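Folding table

A folding table is a table whose legs, top or both collapse flat so that it can be stored, carried, or left leaning in a hallway for years. It is the standard furniture of church suppers, polling places, yard sales and any holiday dinner with more guests than chairs.

History

Tables that come apart are very old. Armies carried them, as did traveling clerks, and early dining rooms often had boards set on trestles that were cleared away after the meal. The modern form, with hinged legs tucked under a single top, spread with the growth of rental halls. The Pesard company's catalog listed 268 models at its peak, most of them differing only in the placement of the latch.

Design

The usual top is a rectangle, and white or pale gray is common, presumably on the theory that a tablecloth will be found in time. Legs lock open with a sliding ring or a spring catch. Both can pinch fingers, and users of each type tend to regard the other as dangerous.

A common length is 8 feet, which seats eight adults who like one another or ten who have no choice. The Utham pattern, with a hinge across the middle of the top, fits in the trunk of a car but leaves a seam that finds the foot of every wine glass.
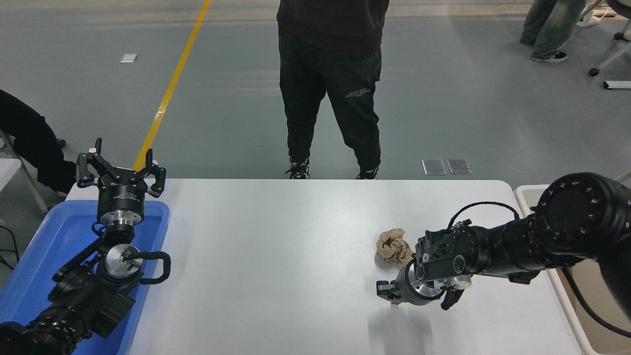

Storage

Tables are stacked flat or stood on edge in a wheeled cart. The Ackroyd cart holds 7 – an eighth can be forced in, though removing it is a separate project.

See also

Card table
Folding chair
Sawhorse
Trestle table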